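Open Day at the Nindness Building, Trurent

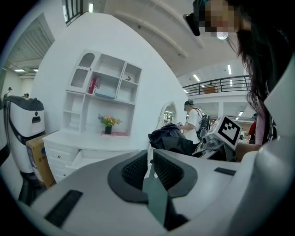 What is the Nindness building being used for now?
It was a seed warehouse until the late nineties and then stood locked for years. Since last July it has been a shared building, with rented studios upstairs, a public reading room and cafe at street level, and a row of workshops along the rail side. The Dizon office handled the conversion, and the open day was the first time the upper floors have been shown to the public.

I drove over from Jodside in the morning and got there a little after 10. Parking is on the old loading yard, which has been left as gravel apart from a concrete strip to the main door. The strip slopes gently enough that they did without a ramp and handrails. It looks simple, but the yard had to be regraded over most of its length to get there.

Tours went up in groups of 12 and lasted just under an hour. Ours started in the reading room, where the grain chutes used to come down. Two of the chutes are still hanging from the ceiling. The rest were taken out and their openings filled with glass block, so the middle of the room gets daylight from the floor above. It was overcast when we were there and the lamps were off, and people were reading at the tables without any trouble.

The brick is the original on three sides. The fourth wall, facing the tracks, had moved too far to save and was rebuilt in new brick of a slightly redder color. Our guide said they had looked at staining it to match and decided against it. I think that was the right call. You can see exactly where the old work stops, and the joint is straight and well made.

Upstairs the timber frame has been kept almost entirely. The posts are about as thick as a person is wide, and several have delivery tallies penciled on them. New steel has been added at the stair and under the roof, painted dark green. The studios are divided by partitions that stop short of the ceiling, with glass above, so the frame can be followed from one end of the building to the other. The drawback is noise. We could hear a radio three units away, and one tenant told us she wears headphones most afternoons.

A board on the landing gave the main figures. The building has 3,645 square meters of floor across four levels, and 1,928 of those are rented. The remainder is public rooms, stairs, storage and plant. I was surprised by how much is given over to circulation, but the corridors are wide and have benches in them, and they were being used for lunch when we came through.

The new stair is the part I had most wanted to see from the drawings. It is folded steel with oak treads and goes up through a slot cut in the floors beside the old hoist. The drawings made it look heavier than it is. The treads are comfortable and the landings are deep enough to stop on. The handrail is a flat bar, and I would have liked something rounder to hold.

The top floor is only partly finished. The insulation is in and the windows have been replaced, but there is no flooring yet and we were asked to stay on the boards. The plan is for a hall that can seat 500, with a second stair at the north end to meet the fire code. No opening date was given. There is a good view from up there of the Trurent rail bridge and the back of the old creamery, which Dizon is also surveying.

Heating comes from a boiler in the former scale house, with pipes run in a trench under the yard. We were shown the trench covers and told the system had managed its first winter with one breakdown.

Coffee and sandwiches were served in the cafe afterward. Drawings and a model of the whole site were on a table near the door, along with a sign-up sheet for the next tour. The reading room and cafe are open daily until 6. The studios can be seen only on open days, and the next one will be announced on the notice board by the yard gate.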